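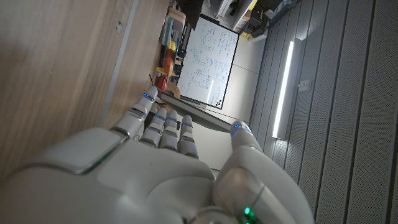 Vol. 18, No. 3

### 3. The rooms and their surfaces

The study looked at shared workrooms in the Marquez building, which Vedemeo has used since November. We wanted to know how people choose where to write, read and talk when a room offers several kinds of surface. Users returned 476 short diary entries, and each entry named one task and one place in the room.

Whiteboards were named most often for planning. People wrote on them early in a task and then left the writing up, sometimes for weeks. Wood surfaces drew a different kind of use. Users put down notebooks, cups and parts in the middle of a job, and the entries often complain that things left there were moved by the next group.

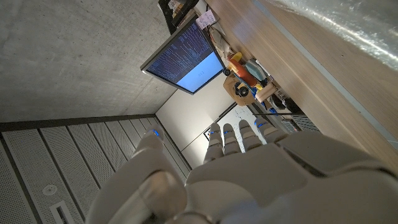
Screens came third. Most entries that mention one describe reading, usually while standing, and several ask for larger text. Figure 2 shows a mounted screen, with rows of small text on a dark background and a pale blue window at the lower right. Gray concrete and perforated panels can be seen in the same room. We did not ask about finishes, but users brought them up anyway, mostly in connection with noise.

Entries were coded in Indico using the Skirnullow task list. Two coders worked separately and then settled their differences by discussion. An entry that named two surfaces was counted under the first. This rule probably understates the use of screens, as users tended to mention them last.

### 4. Moving between surfaces

Many tasks did not stay in one place.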